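Sorting is not mending

Every few years somebody rediscovers repair. There is a new café, a new pledge, a sticker for the window, and we are told that the throwaway age is nearly over. I have been hearing this since I was at school and my kettle still gets replaced every other winter.

The latest version comes from Mirby, which wants every household in Clamville to hand in broken appliances so that the good parts can be sorted and used again. The leaflet promises up to 2,000 items saved a year. Saved from what, and for whom, it doesn't say. I asked Viktória Pintér, who ran a repair counter in Clamville until last October, and she laughed at me down the phone. Parts were never her trouble. She had drawers of them. 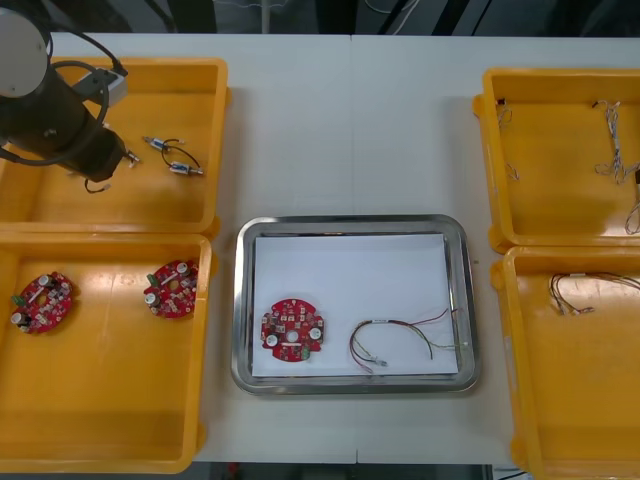 Her trouble was getting into the things in the first place. Cases glued shut, screws with heads that fit no ordinary driver, a part that costs 4 pounds sitting behind an hour of careful prising. Charge for that hour and the customer goes off to buy a new one. Don't charge for it and you close, as she did.

I'm told this will change once the law catches up. Perhaps. Laws on repair tend to say that spares must be available, and makers answer by selling a whole assembly where you wanted a small piece of it. My neighbour Kwame Wumbei needed a door catch for his washing machine. He was offered the door.
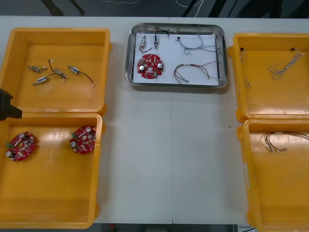
Then there is the matter of who does the work. The leaflet talks about "reviving local skills", as if they had dozed off and only needed a shake. Nhyira Frimpong teaches evening classes in basic electrics and has a waiting list, which sounds hopeful until you ask what her students do afterwards. Most fix their own lamp and go home happy. I don't blame them. A trade needs wages, and I can't find the word anywhere in the leaflet. 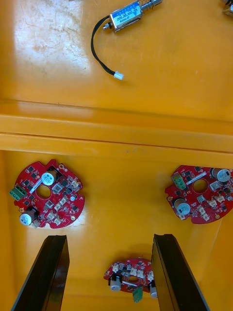
A solenoid with its spring, wires and white plug.

Small parts do matter, I'll grant that. A machine worth 411 pounds can be stopped by one of them, and it is maddening to scrap the lot. But a well-kept store of spares helps only if someone knows which one you need, can reach the dead one, and gets paid for doing so. Mirby has a plan for the store. For the rest it has a sticker.

I would happily be proved wrong. Let them publish, after a year, how many machines went back into kitchens and were still running six months later. Until I see that figure I'll keep my broken toaster in the cupboard, where it is doing no harm.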